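Small rack, shared room: notes for my 40 minutes

Speaker notes, Etenesh Woldemariam, 20 Jul 2025

Start with hello, thank the people who carried chairs. Ask who has a rack at home or in a shared workshop. Ask who has one they're a little ashamed of. (Raise my own hand for both!)

Opening bit: I came to this from the woodworking side. I joined the Idska workshop to build a bench, and somehow six months later I was the one people texted when the file share went down. So this talk is for people like me, who know what a cable is and would like a room that doesn't drive them crazy. If you came for routing protocols, the talk next door is very good and I won't be hurt.

Slide: the rack.

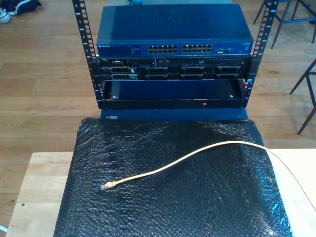
My first rule is to buy the rack for the room you have. We measured for Ilisik, which is what we call the little rack (the old tower was Gudeta, may it rest), and I went with an open frame because I want to get my hands in from any side without moving furniture. The tradeoff is dust, and in a room where people sand things that's a real tradeoff, so talk about filters here if someone asks. Second rule, label before you load. Numbers running up both rails save so much squinting when you're on your knees trying to get the left side and the right side of a shelf into the same row of holes. And leave yourself a gap! The shallow tray under the server has nothing in it and I'm very protective of it, people keep wanting to put a power strip in there. The switch just rests on top for now. I know. I'll get to it.

Pause for the switch people to complain. They will.

Talk about cable lengths. I bought a bag of 70 short patch cables from Flerkon because they were cheap, and most were too short to be any use to us. Measure with string first, add a hand's width, then order. Tell the string story only if I'm ahead on time.

Next part is tables, and I want to slow down because this is where I usually rush. A shared room lives or dies by its tables. Ours are light wood, we like them, and we have strong feelings about what gets fastened to them. Anything heavy or anything that could shift goes down flat on a solid plate, and you check the screws before you start work for the day. Anything that only visits for an afternoon gets padding under it. I keep bubble wrap by the roll for this and it gets reused until it has no bubbles left.

Slide: fastening things down.
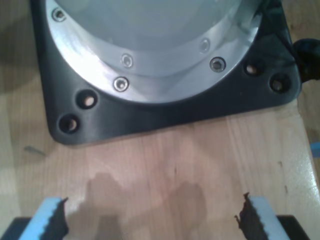 The other half of the table question is who is allowed to drill. At Idska you ask in the group chat and wait a day, and that one rule has saved us a lot of grumbling. We also keep a paper sketch of each tabletop taped underneath with the holes marked, so the next person can reuse one. It took 30 minutes to draw them all. Mine has a coffee ring on it.

Hex keys: tie them to the table leg. Say this twice. We lost 6 sets before I bought string, and it's the same string as the cable story, so if I told that one, call back to it.

Questions I expect:

How loud is it? Loud enough that we shut the big stuff down for workshops and evening meetings.

Would I get a closed cabinet next time? Maybe, ask me in August after the heat.

Where's the handout? Stack by the door, take two if you share a room with somebody stubborn.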